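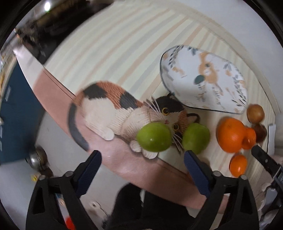
*Two green apples, one calico, same table.*

March 8, 2023

I've been meaning to write about the pie dough thing for months, so it's happening today, with coffee (the good coffee) and half a kitchen's worth of flour still on my sweater.

Back in October I decided I was going to learn to make a proper apple pie. I'd made plenty of pies before, but always with a crust from the freezer case, and I'd gotten away with it for years. Then I brought one to a potluck over on Greenberg Street and somebody asked me for the crust recipe, right in front of everyone, and I mumbled something about butter and went to look at the coats. I felt like such a fraud on the drive home! So that was it. Homemade from then on.

My first dough was a disaster. I worked it until it was smooth, like bread, and it baked up like a roof shingle. The second one I was so scared of touching that it never came together at all, and I ended up pressing it into the dish with my knuckles. We ate it with ice cream and called it a crumble.

What finally got me going was weighing things. I'd been scooping flour straight out of the bag with the measuring cup, and I had no idea how much I was packing in there. Now I use 300 grams of flour for a double crust, every time, and I put the bowl on my little Kasside scale and zero it out between ingredients. I resisted buying a scale for so long. It seemed fussy, like something for people with matching jars. But it's one less cup to wash, and I love not having to think.

The butter has to be cold, and everybody says so, but my kitchen gets warm in the afternoon and "cold" doesn't last. I cut it into cubes, put it back in the freezer while I get everything else out, and then mix it in with my fingertips until there are still some pieces the size of a lima bean. Bigger than I used to leave them. Water goes in a spoonful at a time, and I stop when a squeezed handful holds together, even if the bowl looks a mess. Then it gets wrapped and sits in the fridge overnight if I've planned ahead, or an hour if I haven't (I usually haven't).

On apples, I'm firmly in the tart camp. I know people who do a mix, and I've had some lovely pies made that way, but I like it when the filling bites back a little. Slice them thinner than you think. I did thick wedges all through the fall and kept getting that sad gap between the fruit and the top crust, where the apples had slumped and the lid was just hanging there like a tent. Thin slices, packed in tight, and a lot more of them than looks reasonable. Sugar, lemon, cinnamon, a pinch of salt, and a spoonful of flour so it doesn't run all over the plate.

I also started letting the sliced apples sit in the sugar for a bit and then boiling down the juice that collects in the bowl. It gets syrupy and a little caramel-tasting and you pour it back over the top before the lid goes on. That was the biggest jump in flavor for me — bigger than any spice I tried, and I tried a lot of spices. Cardamom was nice. Cloves I overdid so badly that the whole house smelled like a dentist.

Bake it hot for the first part, then turn it down. My oven is a Furo that came with the apartment, and it runs cool on the left side, so I spin the pie halfway through. Mine usually takes an hour and change. I pull it when the juice is bubbling thick and slow through the slits, and if the edges are getting too dark by then I tent some foil over them. And then you have to wait! I've cut into a hot pie more times than I'd like to admit, and every time it was soup. Three hours at least. I go out for a walk or the temptation gets to be too much.

By the way, the coffee is from the Fellow kettle I got myself for my birthday, when I turned 43. I don't make better coffee with it, I don't think, but I make it slower, and I've come to like standing there pouring while the oven heats up.

I haven't been back to the Greenberg Street potluck yet. There's another one this spring and I've already said I'm bringing pie. I'm leaning toward a lattice top, which I've managed exactly once without tearing a strip, so I've got a few practice rounds ahead of me and the neighbors are going to be eating a lot of dessert. If you've got a trick for keeping the bottom crust crisp, please leave it in the comments. I've tried the preheated baking sheet and it helps some, but the middle still comes out a bit pale.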